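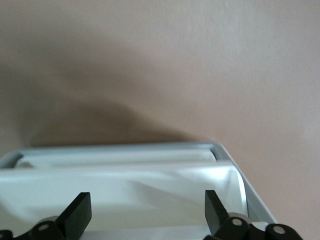
Matte wall surface in a muted beige-pink

Distemper is a water-based paint made from ground chalk, pigment and a binder, usually animal glue or casein. It dries to a flat finish with very low sheen and is used mainly on interior plaster.

Composition
The chalk is soaked in water overnight and the surplus poured off. Warm glue size is then stirred in. Too little size leaves a film that rubs off on clothing; too much causes flaking. Glue-bound mixes spoil quickly and are normally used within 7 days.

Types
Soft distemper can be washed off with warm water before redecoration. Oil-bound distemper contains an emulsified drying oil and resists light sponging. The Barach grade, a casein type, is supplied as a powder.

Application
The paint is laid on with a wide brush, working toward a wet edge. Modern emulsions adhere poorly to old soft distemper, which must be removed or sealed first.

See also
Limewash
Whiting
Size (glue)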